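Unit 4: Can Machines Do the Chores Yet?
Course notes, Monday section
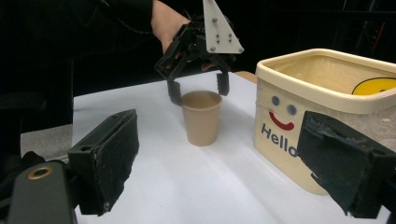
Fig. 1. Paper cup and bin on a white tabletop, grippers open.

Clearing a table is one of the oldest test jobs in home robotics. A person does it without looking. For a machine it breaks into separate problems: find the cup, choose where to hold it, close without crushing it, lift, carry, let go over the right container.

Paper cups are harder than they look. The wall gives under light pressure, and an empty cup tips if one finger touches it early. Padded fingertips help with grip but wear out, and worn pads change how the hand closes.

Where things stand

The class reading covers two setups. Fondthorpe ran 1000 pick-and-drop attempts with cups on a bare table. Bromar ran 600 in a mock kitchen with mixed dishes and logged 37 kinds of failure, most of them at the moment of contact. Neither group claims its machine is ready for a home.

Shop floors are further along. At the Salcedo plant, parts arrive in the same position every time and the lighting never changes. Kitchens offer neither.

For next time

Read the Plakano report, sections 1 to 4. Pick one chore from your own home and write down each step a machine would need to complete, including what it should do when a step fails. One page, typed. Bring two copies.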